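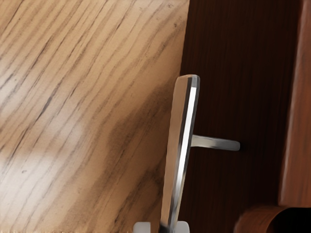
Figure 1. Light wood surface with strong grain.

4.2 Surface finish and the comfort of tenants

In the second part of the survey we asked 617 tenants of furnished flats in Malabanan how they feel about the finish of their furniture. The answers were given on a scale with five steps. Pale wood with a visible grain was favoured in the living room, but in the bedroom many tenants preferred a darker colour – also those who called their flat small.
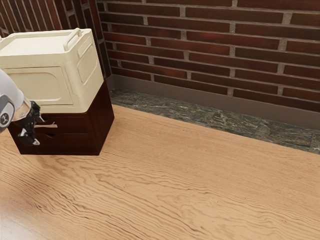

Age had little influence on this preference. The length of the tenancy was more important: tenants who had lived in the flat for more than 4 years gave lower marks to every glossy finish, and in the free comments they wrote often about dust and fingerprints. We did not find the same pattern in the earlier Prurum study, where the flats were let without furniture and the tenants had chosen each piece by themselves. The difference between the two groups is discussed in section 5.

Shares 4 · Comments 5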